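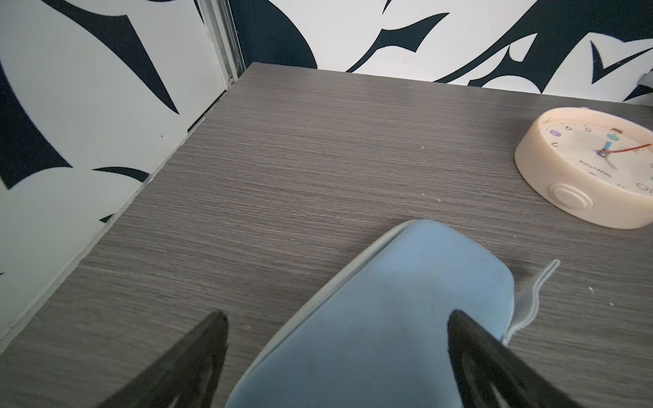 Will characters created on the Grirnemside test server carry over when the new region opens on the live servers? They will be deleted when the test server closes, but each account that took part keeps its name reservation and its two storage tabs.

That is the short form of the reply given to most of the messages received on this list since the last notice. The longer form follows, with the earlier message quoted so that members who joined recently can see what was asked.

To: Corkero players' list
Subject: Re: Grirnemside test server, carryover and camp placement
Date: May 25, 2025

> Good evening,
>
> I have played Corkero on the test server since it opened and have
> now put a fair amount of time into the Grirnemside region. I would
> like clear answers on the following before I put in any more.
>
> The notice said that "progress may not be retained." Does this mean
> levels only, or does it include crafting plans, camp layouts and
> the reputation earned with the Deng settlement? My group has its
> camp on the ridge above the salt flats and we would like to know
> whether the layout can be saved in any form.
>
> Second, the storm event. It has started while we were inside the
> mine on several evenings, and each time we came out to find the
> camp walls gone and the repair bill charged in full. Is this
> intended? The old rule was that a camp could not be damaged while
> its owner was underground.
>
> Third, the stash limit. On the live server my stash is full. If the
> new region brings its own crafting materials, where are we meant
> to put them?
>
> Last, I would ask that the private server option not be held back
> until after launch. Some of us play only with family and do not
> want to meet strangers in a region where they can take our salvage.
>
> Regards,
> A member since the first season

The Grorkton player relations office thanks the member for setting these points out in order. They are answered below in the same order.

Carryover. Levels, currency, crafting plans and settlement reputation earned on the test server will not move to the live servers. The test database is a separate one, and its reward rates were raised on purpose so that players could reach the late sections of Grirnemside quickly. Copying those characters across would place them well ahead of everyone else on opening day. Name reservations are held for 44 days after the region opens, after which unused names return to the general pool.

Camp layouts are a partial exception. A layout can be saved as a blueprint from the camp menu under Layouts, then Export. The blueprint records the position of each piece and nothing else. It does not supply the materials, and it will not place any piece that the live character has not yet learned to build. Pieces that cannot be placed are shown in outline and may be filled in later. Members who wish to keep a layout should export it before the test server closes. The office cannot recover one afterward.

The ridge above the salt flats is open to building in the current test version. In the live version its northern end will be closed, as one of the Deng patrol routes now passes through it. Blueprints made there can be used on any level ground of equal size.

Storm damage. The member's account of the old rule is correct. A camp was protected while its owner was in an interior space, and that protection was meant to apply in Grirnemside as well. The lower mine was entered in the map data as an exterior space — an error on our side — and the storm event treated anyone inside it as being on the surface. The entry has been corrected, and the correction is in the test version now running. The upper mine and the pump house were not affected.

Repair charges already paid on the test server will not be refunded, as the currency is to be cleared in any case. On the live servers the first two repairs after the region opens will be free of charge for every camp, whatever the cause of the damage.

Members should note that protection ends as soon as the owner steps outside, and that it has never covered crops, generators or traps. There is no plan to change this. A group camp follows the status of the member who placed it. If that member is on the surface or is logged off, the presence of others underground makes no difference.

Stash limit. Grirnemside adds 218 new items, counting clothing and decorations. Crafting materials from the region will go into a separate materials chest, which is placed in the camp at no cost to the building budget and is shared by all characters on one account. Salt, resin, glass sand and storm metal are accepted from the start. Materials from the older regions will be moved into the chest in a later update, and the present stash will then be left for weapons, armor and food. Food will continue to spoil in the stash at the normal rate.

The general stash limit itself is not being raised. The office is aware that this answer will not satisfy every member. The size of a stash affects how long a character takes to load when moving between servers, and earlier attempts to raise the limit led to failed logins at busy hours.

Private servers. These will be offered on the same day as the region. A private server will hold the owner and invited players only, and all events, including the storm, will run there as usual. Settlement reputation earned on a private server counts in full. Two matters are still open: whether player vendors will be reachable from outside, and whether the server stays up for guests when the owner leaves. A notice will be sent to this list when they have been decided.

For members who prefer public servers, salvage dropped on defeat can be claimed by another player only if both have accepted combat. A player who has not accepted combat keeps all salvage, and may turn the setting on or off at any settlement or train stop. The setting cannot be changed during a storm.

Reports of faults should be sent through the report form in the main menu and not to this list, as the form attaches the version number and the character's position on the map. Please send one report for each fault. If a fault occurs in a group, a report from one member of the group is enough.

Replies to this message go to the whole list. Questions that concern a single account, such as billing, lost passwords or a suspended character, should be addressed to account support, and members are asked to leave account details out of anything posted here.

Player Relations Office
Grorkton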